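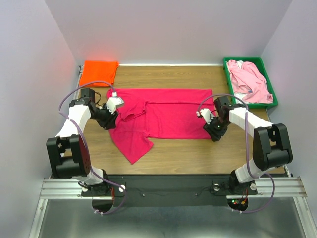
A pink T-shirt between the two arms of the Goselbridge robotics club's folding rig.

214 shares | 2 comments

The students at Goselbridge would like you to know that folding a T-shirt is hard. I have teenagers, so I came in believing them.

Their club has entered the Bustel challenge, a student contest in which a pair of robot arms must take a shirt and leave it folded. The rules fit on one page. The effort to meet them has filled most of a school year, and the final is in November. The club's budget is $2,000, a good part of it from Fonis, a local parts supplier that gets its name on the team shirts. The team shirts are folded by hand.

I wanted to like this more than I did. The students are sharp and they work long hours, and a few can explain a joint angle better than I can explain my mortgage. But the talk around the project runs well ahead of the work. The flyer for parents promises "the home helper of tomorrow." The club's own log is a lot more modest. One student steers the arms through a fold, the computer records it, and then they do it again. They want 300 good folds on record before they trust the software to try anything by itself. A single one can eat up 20 minutes if a sleeve bunches.
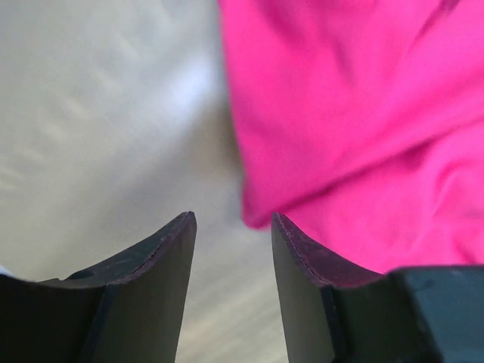 And sleeves do bunch. Cloth has no fixed shape, so a grip that works on one try may close on air the next. The students talk about corners the way golfers talk about greens. Get the corner and you have a chance. Miss it and somebody has to reach in, flatten the shirt, and start over — a step the flyer leaves out.

Parisi, the rival school across the river, has reportedly dropped shirts and switched to washcloths, which the rules allow for fewer points. The Goselbridge kids think this is cowardly. I think it may be the best engineering decision I heard about all month.

What bothers me is how the contest is scored. Judges look at the finished stack, and a team can choose its best run. Failed attempts don't count against anyone. A student who keeps careful notes on why the left arm keeps losing its hold gets no points for them, though I'd hire that student first.

I asked whether the club would post its failure rate next to its highlight video. The students talked it over and said they might, after November.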